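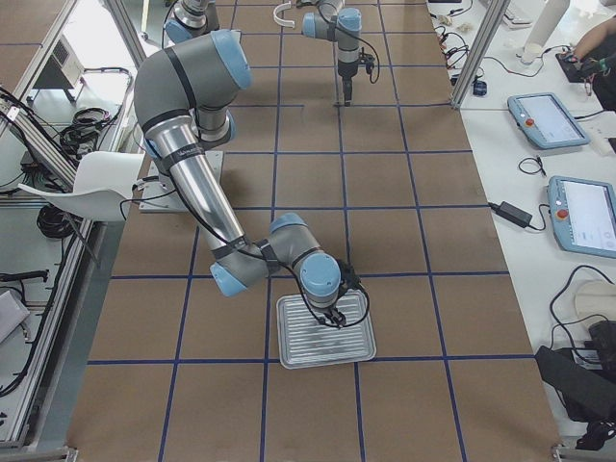 Print this section
E-mail this section

4. Findings on appointment letters and missed visits

4.1 Setting and sample

The study was carried out in the outpatient department of the district hospital at Nirkdale, which serves the town and the farming parishes to the north of it. Patients referred to the department receive a letter by post giving the date, time and clinic of their first visit. At the start of the study the standard letter ran to two pages and had not been revised since the department moved to its present building. The time of the appointment was given in the fourth paragraph, after a statement on parking charges and a notice on the handling of personal records.

A total of 300 patients were invited to take part. Of these, 103 agreed to a telephone interview after the date of their appointment had passed. Interviews were held in the early evening by Areti Tsolakis and followed the schedule described in Section 3. Patients who had attended and patients who had not were asked the same questions in the same order.

4.2 What patients remembered of the letter

Most of those interviewed had kept the letter, and many had it to hand when the call was made. Recall of the date was good in both groups. Recall of the place was much weaker. The department has two entrances, and the letter named the clinic by its internal title, which does not appear on any sign visible from the road. Several patients reported that they had arrived at the main reception in good time and had reached the clinic after their name had been called. In the hospital's records these visits were entered as missed.

This finding has a direct bearing on how the published figures should be read. Earlier work in this field, including the Gandus survey on which our interview schedule was based, treats a missed visit as a decision made by the patient. The accounts collected at Nirkdale suggest that the category also holds people who were in the building at the time. We were unable to establish how large this group is, as the booking system records only whether a patient was checked in at the clinic desk.

4.3 The revised letter

A shorter letter was drafted by Kalliopi Lambrakis in consultation with clinic staff and brought into use in May. It fills one side of a single sheet. The date, time and entrance are set out at the top in larger type, and the clinic is given the name used on the signs. The paragraph on personal records was moved to a separate leaflet, as shown in Figure 2. The telephone number for changing an appointment, formerly printed in the footer, now follows the date.

Figure 2. Order of contents in the standard letter and in the revised letter. (Figure appears in the printed edition.)

Clinic staff reported fewer calls asking for directions in the weeks after the change. They also reported more calls from patients wishing to move an appointment, most of them on a Friday. Staff at first regarded these calls as an added burden. In later discussion the senior clerk noted that a place given up by telephone could be offered to another patient, whereas a missed visit could not.

4.4 Limits of the evidence

The interviews relied on memory, and patients who had not attended may have been less willing to take part. No interviews were held in languages other than English, although 13 of those invited had asked for an interpreter in earlier dealings with the hospital. The effect of the revised letter on attendance itself is considered in Section 5, where the booking records for the two periods are compared.

Print this section
E-mail this section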